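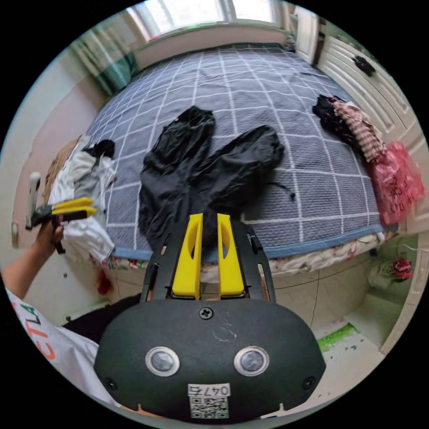
Autor: M. Rikus

Handgreifer Celtport, mit zwei gelben Fingern
Preis: 399 Euro, Ersatzfinger auf Anfrage

Wir haben den Greifer mit Kleidung auf dem Bett probiert und mit dem Zapata verglichen. Der Celtport wiegt 621 Gramm — für längere Arbeit ist das noch angenehm.

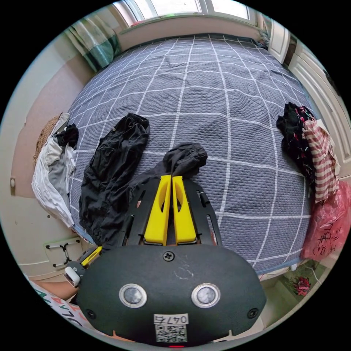
Fingerspitzen am dunkelgrauen Kleidungsstück

Bei weichem Stoff man soll die Finger flach ansetzen.
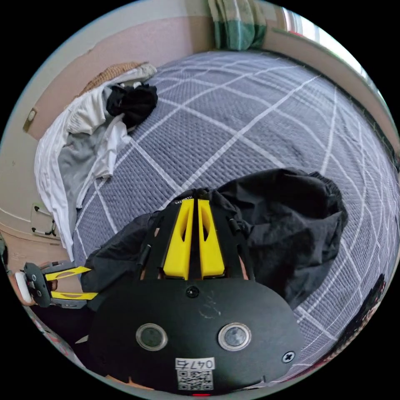 Huletti, Abteilung Greiftechnik

Lieferung mit Ladekabel. Garantie: 4 Jahre.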